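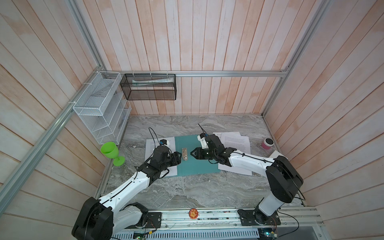 Is it worth learning to proofread on paper if you only ever write on a screen? I'd say give it one weekend, because a printout shows up slips that I've scrolled past a dozen times.

1/ I've been reading over the Stiscombe village guide this month and I am having a lovely time! It's 138 pages of footpaths, bus times and very old jokes. A short thread on what's helped, for anyone with a newsletter or a dissertation on the go.

2/ Change the font before you print. Anything will do, as long as it's ugly and a bit bigger than usual. Your eye stops skating over the words it knows. I found "pubic footpath" on page 34 this way, and it had been through two editions.

3/ Read the headings on their own, all of them, in one go. Then the captions. Then the page numbers in the contents list. It feels daft, but big type is where the worst mistakes hide – ours said "Altgate" in the text and "Aldgate" on the map.

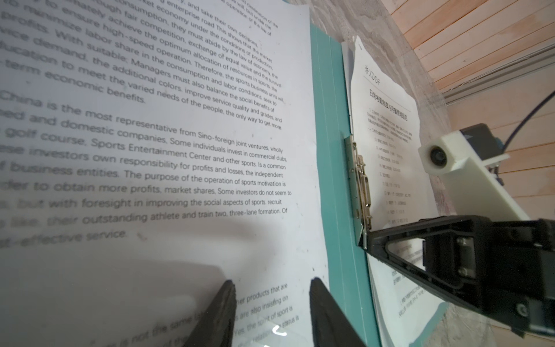
4/ Long sentences: read them out loud. If you run out of breath, so will the reader. I don't chop everything in half (some long ones are gorgeous) but I do look for the verb, and if it's a long way from whoever is doing the thing, I move it closer.

5/ Translated text needs a gentler hand. Mark what you don't understand and ask, don't guess! I once "fixed" a line about a mill and gave it a second river.

6/ Check every number against where it came from. Phone numbers get dialled. Ours had the parish hall raffle ticket as 3821 in one place and 3281 in another, and the winner would have been very cross.

7/ Pencil first, pen later. I use a soft one, and a ruler under the line I'm reading so I can't race ahead. Tea on a different table.

8/ Keep a list of decisions as you go. Is it "bus stop" or "bus-stop"? "Tea room" or "tearoom"? Mine is up to 327 entries, and I love it more than the guide.

9/ Last one – stop after forty minutes and go for a walk. The Altgate loop is very good in April, and it's on page 61 if they've kept my comma.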